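How Baptiste Street Lost Its Bakeries: Project Report, March 2020

When our group picked this topic back in August, we thought it would be a quick job of looking up old shop names, and we were happily wrong — it took over most of our evenings! We read 654 listings in the Ulen town directories and marked every bakery we came across, starting with Grurketti, which kept its ovens going longer than any other shop on the street.
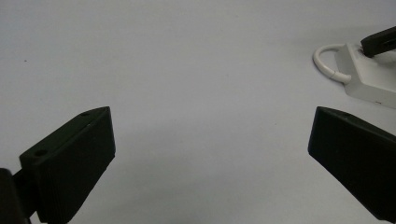
Fig. 1. Pale surface with one small dark speck, upper left.

Of the 12 bakeries we traced, six closed within a few years of the Brustov supermarket opening. We can't say for certain that one thing led to the other, and rents were climbing too, but the older neighbors we talked to (over a great deal of coffee cake) all brought up the supermarket first. With more time we would have liked to go through the rent books as well.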